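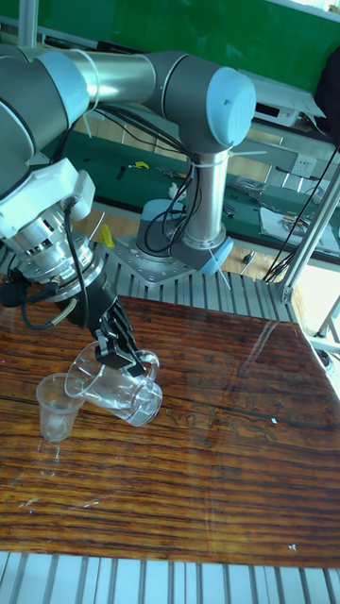

Clear pitcher over a small cup, glossy wood underneath

Topic: Tap water for tea – does it really matter?

grundis51 wrote:
We moved to Jonmont in December and my tea has been glorious ever since! Same pot, same leaves, same milk. The water here is so soft that the kettle still looks new. Has anyone else had this after a move?

CathBaird wrote:
Yes yes yes. I grew up with chalky water and thought scum on top was part of the drink. Try a light Darjeeling next, you'll be amazed.

Gunn_2528 wrote:
Can't agree, sorry. Soft water makes my breakfast blend taste flat and a bit sour. I mix it 50/50 with a harder bottled one and the body comes back.
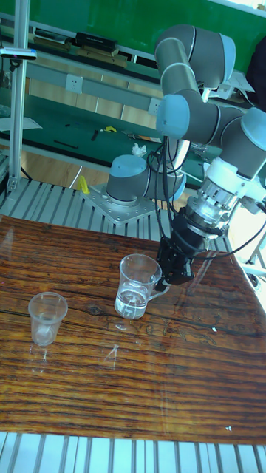
Pitcher and cup on the table, water in the pitcher

CathBaird wrote:
50/50 sounds like a lot! I'd start with 25 per cent and work up. But you're on Assam, aren't you? That can take it.

Gunn_2528 wrote:
Assam and a little Kenyan, yes. Fine, I'll try 25 tonight – but I'm not giving up my bottles.

serkon_leaf wrote:
Do you all filter as well? Mine smells of chlorine in the mornings, so I leave a jug in the fridge overnight with a saucer on top. Lovely in green tea. 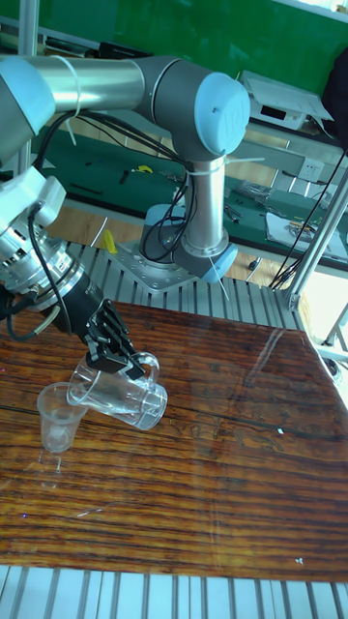 Reply: filters and jugs

grundis51 wrote:
No filter for me, but I do run the tap first and always fill the kettle fresh. Going to try the jug trick with my sencha!

Gunn_2528 wrote:
Tried 25. Still flat. Back to half and half, and very happy with it.

CathBaird wrote:
Ha, fair enough. What's the Kenyan?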